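Is a spinner rack worth it for a market stall, or just clutter?

Asked in Markets & Small Selling
133 views · 4 comments · Share

worwood_mum

I sell earrings and keyrings on cards at the Gultercombe market, one Friday a month. At the moment everything lies flat on a cloth and people walk straight past. Another stallholder swears that going vertical doubled her sales. I have my doubts, because she also moved to the corner spot the same month. The Votex racks are $89 and I'd want to make that back before Christmas. Has anybody tracked this properly, or is it all just a feeling?

Mine would be something like this, two tiers, white wire, on a pale timber table:
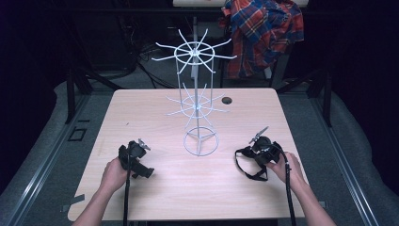 3 replies, sorted by most helpful

siliņa_beads

Depends what you sell, and I'd be wary of anyone who says "doubled". I kept a notebook for 16 markets, half with a rack and half without. Keyrings did better on the rack. Earrings didn't budge. My guess is that people want to hold earrings up near a mirror, so a cheap mirror may do more for you than any stand.

Things the sellers leave out: a tall rack with cards on one side only will lean, and outdoors a gust can have the whole lot over. Tie the base down or put something heavy on it. Check the arms fit the holes in your cards too. Mine didn't, and I spent an evening with a hole punch.

Before you spend anything, try taking half your stock off the table. I was convinced that more choice meant more sales, and my notebook doesn't back that up. A bit of bare table between groups made the prices easier to read, and I got asked "how much?" a lot less.

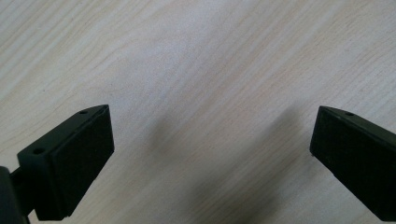

I'd give that two markets, same spot if you can get it, and write down takings and weather both times. If nothing changes, you're out no money and you can still buy the rack. I would also look at secondhand ones when shops close down. Paint chips, but cards cover it.

marketguy

Just buy it. Everyone has one for a reason.

driftwood_and_co

"Everyone has one" is how I ended up with a gazebo I can't lift. Agree with the first reply, except that I don't think two markets tells you much. One wet morning and your figures are rubbish. Ask the organiser if you can borrow a rack for a day. Ours had more than 4 sitting in a shed.

Also ask your neighbour what she took before she moved to the corner. If she goes vague, there's your answer.

Was this page helpful? Yes 16 · No 4
Contact us · Community rules · Copyright Siliņa Community Help · Back to top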